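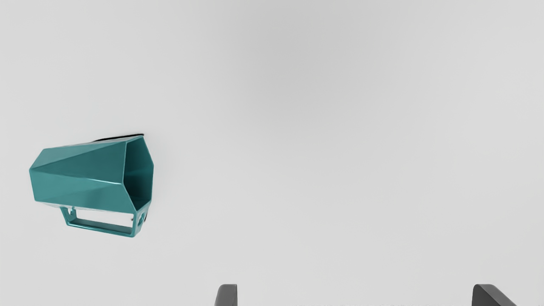 Good afternoon, and thank you for staying for the last talk before the coffee. My subject is the handle, and how we teach beginners at the Trimley pottery studio to put it on a cup. I have been teaching this since 1998, and I still think it is the most difficult small thing in our work. Many modern mugs have no round wall at all. The teal one on the screen has flat, angular planes, it narrows toward the base, and it is broadest near the mouth. For a person who makes handles, a shape like this asks a question at once: does the handle sit on a flat plane, or on the edge between two planes? I will come back to this question at the end. (Pause. Let them look.)

First, the clay. Please do not pull a handle from fresh, soft clay out of the bag. At our studio we wedge it and leave it under plastic for one night. It should bend without small cracks, and it should not stick to the hand. If somebody asks about paper clay, say that I use it for repairs only.

Second, pulling. Wet the hand, not the clay. The thumb makes the groove, and the fingers only support. Beginners press too much in the middle and the strap becomes thin there. I ask them to make 12 straps and to throw away all of them. They do not like this exercise. In April one student hid three of them and fired them as bookmarks, and I must say they were nice bookmarks.

(Pass around the cut samples from the Kadis workshop. Ask that they come back to the front table.)

Third, the moment of joining. Body and handle must have the same dampness. This is the sentence I repeat most. When the body is drier, the crack appears at the upper joint, usually in the first firing, but sometimes only after the glaze. For the slip we use the same clay with a little vinegar. Score both sides. Press, move a little left and right, and stop when you feel that it holds.

Then dry slowly. We cover the handles with thin plastic and leave the body open. In the old building in Trutitz we had a cold wind from the door, and we lost almost a full shelf each winter. Now we have a cupboard with a wet sponge on the bottom board. It costs nothing.

Some words about firing. Our kiln is a Flanagan, and it is older than most of our students. We fire the red clay to 1081 degrees Celsius. I know this number looks strange. It comes from our test pieces, and with your kiln you will find another one. Over 3000 cups went through this kiln, and I keep a notebook of the cracked ones, with a drawing of where the crack begins. Most of the drawings show the upper joint.

(If the time is short, skip the next part and go to the question of the planes.)

Weight. A good handle should feel right when the cup is full. Students test it empty, and so they make it too small. Fill a finished cup with water and hold it for two minutes while you talk with somebody.

Back to the flat wall. My answer is to put the handle on a plane, with both ends on the same one if it is wide enough. On an edge you have less clay touching, and the scoring damages the line. I have colleagues who do the opposite and their cups are beautiful, so I would be glad to hear from them now.

Questions. (Ten minutes. Repeat each question into the microphone.)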